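Ticket 274 - left gripper drops out mid fold
Print | E-mail this ticket
Reading time: 2 min

Opened 08/04/2019 by Saadet Kahraman, Tusstead bench. Priority: high

Left unit loses jaw position during the folding task. Handheld pair, cloth on bed. Right unit fine so far. Log shows jaw value stuck at 50 while the jaw is moving. Had it on 5 takes today, all of them garment work.

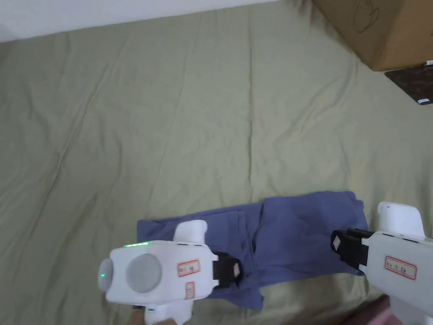
Photo: S. Kahraman / Tusstead

Green lights on the left unit stay on when it happens so dont trust them. Only the log tells you.

Tried:
- restart both units, no change
- swapped cables left/right - fault stays with left unit
- re-zeroed jaw, good for one take then stuck again

Worse under tension. Slack cloth mostly OK. Pull an edge tight and the value freezes, then jumps when you let go.
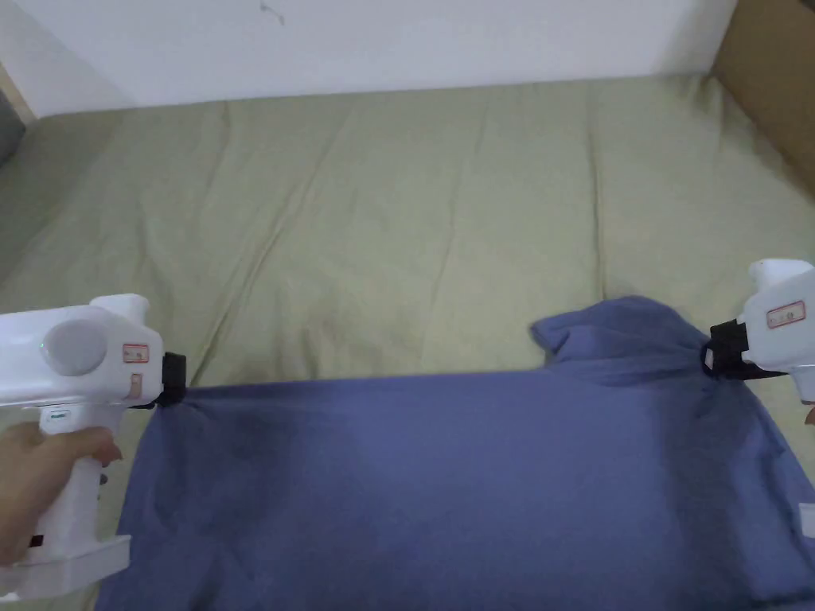 Both jaws on the blue cloth, edge pulled tight.

Suspect jaw encoder connector, same as the January ticket. Not opened yet, need the small driver back from Numomness. Please dont use left unit for recordings untill closed. Takes from today flagged, not deleted.

Status: waiting on parts

Related tickets
Jaw zero drifts after restart
Numomness: right unit wont pair
Flandenex log export cuts off last take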